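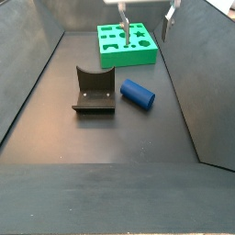 By Malou Vigfúsdóttir
June 23, 2019
Toys and Family

Sodico wants parents to believe that a block of green foam will get their children ready for school. The toy maker's new shape sorter, the Plumimen, goes on sale in August, and the leaflet that comes with it promises "a calmer, more focused child in six weeks". I asked the company where the six weeks came from. I am still not sure I know.

The toy itself is easy enough to understand. It is a thick slab of foam, bright green, with holes cut in the top: a star, a round one, squares, a few narrow slots. Pieces go in the holes. Wooden versions of the same idea have been sitting in nursery cupboards for generations, usually with a piece missing.

What is meant to be different is the foam. Sodico says it grips each piece slightly on the way down, so that a child has to push "with intention". It is also quieter when it gets thrown, which I suspect will sell more of them than the intention will.

Oddur Ketilsson, who runs product development at Sodico, told me the six-week claim was based on a home trial with 200 families in and near Flosdale. Parents were given the sorter and a short form to fill in every Sunday. At the end, most of them said their child was concentrating better.

There was no second group with a different toy, or with no toy. The families had signed up through Sodico's own mailing list, and they got to keep the sorter. When I put this to Ketilsson he said the trial "was never meant to be a scientific paper". The leaflet calls it a study, in bold, on the front.

He also pointed out that children of two or three change a great deal in six weeks. I agree with him, and I would have thought that was a problem for the leaflet.

Grethe Kvaran has taught the youngest group at a Flosdale nursery for long enough to have seen plenty of these come and go. She was sent a Plumimen in the spring and says the children like it.

"They like it the way they like any box with holes," she said. "The star is the one they fight over. It takes a bit of turning before it will go, and they get cross, and then they go back to it. That's good. But I had that with the old one."

Her worry is the material. Foam gets bitten, and she would like to see what the edges of the holes look like after a winter of use. Sodico says the block has passed the safety tests it needs to be sold and can be wiped down with a damp cloth. It could not tell me how long the foam is expected to last, only that "normal play" would not harm it. Chewing, I was told after a pause and a second phone call, counts as normal play.

Then there is the question of who is paying. The Flosdale library service has agreed to take 500 of the sorters for its toy lending shelves, through the wholesaler Blöndal. Neither the library nor Blöndal would give a price. Signe Østergaard, who looks after the lending shelves, said the order was made because the old sorters were worn out, and that the claims on the leaflet "didn't come into it much". I asked whether the leaflet would be handed out with the toy. She said it would, as it comes in the box.

It seems a lot of foam for one town. Østergaard said some would be kept back as spares, and that two of the smaller branches had asked for them as well.

None of this makes the Plumimen a bad toy. Matching a shape to a hole is a sound thing for a small child to do on a wet afternoon, and the holes in this one are varied enough to keep it going for a while. I would simply like the company to say so and leave it there – the talk of focus and readiness is resting on a form that happy customers filled in at home.

Ketilsson says the wording on the leaflet is "under review" before the August launch. The boxes for the library order have already been packed.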